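Rallberg Hooded Puffer Jacket Review: One Winter, One Spring, and a Lot of Folding

I bought the Rallberg hooded puffer in navy last fall after my old parka gave out at the zipper. I paid $161 for it on sale. The regular price at the time was higher, and it has moved up and down since then, so check before you buy. I have worn it through one full winter and most of a wet spring, and it came off the hook for good in June. That seems like enough time to say what it is and what it isn't.

I have no connection with Rallberg. I paid for the jacket with my own money and they do not know I exist.

First impressions

The jacket came in a thin plastic mailer, squashed flat. I hung it over the bathroom door for a day before I judged the loft. By the next morning it had filled out, apart from the left shoulder, which took a second night. If yours looks sad when it comes out of the bag, wait.

The navy is very dark. On the website it looks like a medium navy, close to a school uniform. Indoors, in the evening, mine reads as black, and I have picked it up by mistake thinking it was my wife's black coat more than once. If you want a navy that looks blue from across the street, this is not the one. I didn't mind, but a friend of ours, Isabelle MacDonald, ordered the same color and sent it back for that reason alone. She ended up with the gray and likes it.

There was one loose thread at the inside pocket. I trimmed it and nothing came apart.

Fit

I am five foot eleven and usually wear a large. The large fits me with a sweater underneath. Without the sweater it is roomy in the body but the sleeves are right. My brother-in-law tried it on at Thanksgiving and found the shoulders tight. He is built wider than I am and would need the next size up.

The length covers my belt and the top of my back pockets. Some people want a longer coat for standing at bus stops. I drive to work, so the shorter length suits me and I don't have to gather it up to sit down.

The cuffs are ribbed knit, which I prefer to elastic. They go over the top of a thin glove or inside a thick one. After a winter of use the right cuff has fuzzed a little where it rubs my watch. The left one still looks new.

Warmth

The fill is synthetic. I was not expecting down at this price. On a dry day a little below freezing I was comfortable walking the dog in this and a long-sleeved shirt. In the teens I needed a fleece. There were two mornings in January when it dropped near zero and I wore a fleece and a scarf and was still glad to get back inside. I would call it a jacket for cold weather and not for severe cold.

Wind gets in slightly at the front zipper. There is a flap behind the zipper but it is narrow, and when I bend forward it folds over on itself. Snaps would have fixed it.

The hood is the best part. It is padded like the rest of the jacket and it stays up in wind. It does not come off, though, and I'd have liked the choice. When the hood is down it sits as a big lump behind your neck, and in the car it pushes your head forward against the headrest. I got used to it after a few weeks. On longer drives I take the jacket off and put it on the back seat.

Rain

The label says water resistant. Light rain beads up and rolls off for the first fifteen minutes or so. After that the shoulders start to darken and the seams let water in. I got caught in a real downpour in April, walking from the Distdale station to the house, and arrived with a damp shirt. It dried overnight on a hanger. The filling did not clump. I would not buy this as a raincoat.

Pockets

Two outside pockets with zippers and one inside pocket without. The outside pockets are lined with something soft and are deep enough that my phone does not fall out when I sit down, even if I forget to zip up. The inside pocket is on the left and will hold a wallet or a folded envelope. It will not hold a paperback. The zipper pulls are small and hard to find with gloves on. I tied a short loop of cord through each one, which cost nothing and solved it.

Washing

I have washed it twice. Cold water, gentle cycle, mild detergent, no softener. Both times it came out looking like a wet towel and I thought I had ruined it. Tumble drying on low with three tennis balls brought it back, but it took two full cycles and then an evening lying flat. The thicker parts around the hood were the last to dry.

Do the zippers up before washing. I left them open the first time and one of them left a small pull mark in the lining.

The color has not faded. Because it is so dark, it shows lint, dog hair and dried salt from the road. A damp cloth takes the salt off. For dog hair I use the sticky roller, and I go through a lot of sheets.

Folding and storing it

This was the part that sold me on the jacket or nearly put me off it, depending on the week. We live in a small apartment and the closet is full. From June to October the winter coats go in a bin under the bed, so how small a jacket gets and how much trouble it takes to get it there matters to me more than it might to you.

The Rallberg does not come with a stuff sack. It does not pack into its own pocket either. The outer fabric is slippery, so a fold made on one side slides open while you are making the next one, and the hood keeps puffing back up. The first few times I just bunched it up on the bed and pushed it down into the bin with both hands. It fit, but it came out with creases that took days to drop out. 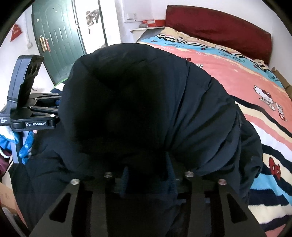 What works for folding it

Close the front zipper all the way. Lay the jacket face down on the bed, with all of it on the mattress, because any part that hangs over the side will pull the rest after it.

Tuck the hood down flat against the back first. I used to leave it for last and it undid everything else.

Fold each sleeve straight across the back so that the cuffs cross near the middle. Then bring in the sides so they meet.

Press down with your forearms from the hem toward the collar and let the air out. Go slowly. If you roll it before the air is out, you get a fat roll that opens by itself.

Roll from the hem up toward the collar. When you get to the top, pull the hood back over the roll and tuck the edge in. The hood holds it shut. My roll comes out about 16 inches long and fits crosswise in the bin with room for a second coat next to it.

I got this method from Krisztina Balogh, who runs the alterations counter where I had the lining mark looked at. She told me not to leave any padded coat rolled tight for longer than one season and to hang it for a few days before wearing it again.

I also tried one of those Zida vacuum bags. It got the jacket down to the thickness of a phone book, but the seal let air back in over a couple of weeks and the jacket had hard creases across the chest when I took it out. I went back to rolling.

How it compares

Before this one I had a Majumder parka for six winters. The Majumder was warmer and longer and had a better zipper flap. It was also heavy, it took up half the closet, and it could not be folded in any way I ever found. For really cold mornings I miss it. For every other day the Rallberg is easier to live with. I can carry it over one arm in a store without getting tired of it.

I did look at a down jacket from a mountain outfitter at $591. I am sure it is a better jacket. I could not see myself wearing it to walk the dog and take out the recycling.

What I like

The hood stays up.
Ribbed cuffs that work with or without gloves.
Light for how warm it is.
Deep, soft pockets.
Survives the washing machine.

What I don't like

Narrow flap behind the front zipper.
The hood can't be removed.
Color is darker than the website shows.
No stuff sack, and slippery to fold until you learn how.
Zipper pulls too small for gloved hands.

Would I buy it again?

At the sale price, yes. At full price I would look around first. If you live somewhere that stays below zero for weeks, get something longer and heavier. If your winters are like ours, mostly gray and a bit below freezing, it will do the job.

Rating: 4 out of 5. I took off the point for the zipper flap.

Update: a reader asked whether the seams leak filling. So far I have found no fibers coming through anywhere on the outside. There was a small amount of white fluff inside the left pocket after the second wash, and none after that. I will add to this if it changes next winter.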